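The great peg-and-clip promise

Every May, as reliably as hay fever, the storage people come for our hallways. This year it was Betov, whose brochure ran to 20 pages and used the word "calm" on most of them. The idea is simple enough. You stop putting things in drawers, where they have lived without complaint for centuries, and hang them from a row of clips and pegs instead.

I am not against hooks. I own several. But I have now spent 23 days with hanging systems from Betov, Collet and Mimis, and I remain unsure what problem they solve. Collet's rail took an afternoon to put up and came down again with a fair piece of plaster. The Mimis set stayed put, though its clips gripped a tea towel so fiercely that I needed both hands to get it back.

The claims are bolder than the goods. Betov says its clips will stand being opened 500 times, which sounds generous until you work out how often a family of four goes in and out of the front door. I make it a month and a half, perhaps less in the holidays.

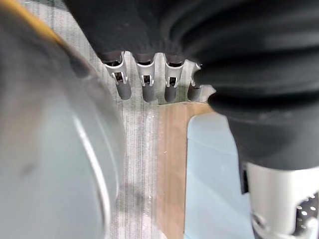 White forked clips in a row, with dark grey pegs hanging beneath.

They do look smart in a line, I will grant them that. So does a row of new paintbrushes. The trouble starts when you add the things people own — wet coats, a dog lead, the bag for life with the broken handle — and the line becomes a heap that happens to be off the floor.

Ernano, a smaller firm, sells a plain rail with six hooks and makes no claims about calm at all. It costs roughly a third of the Betov set. Mine is still up, and the dog lead is on it.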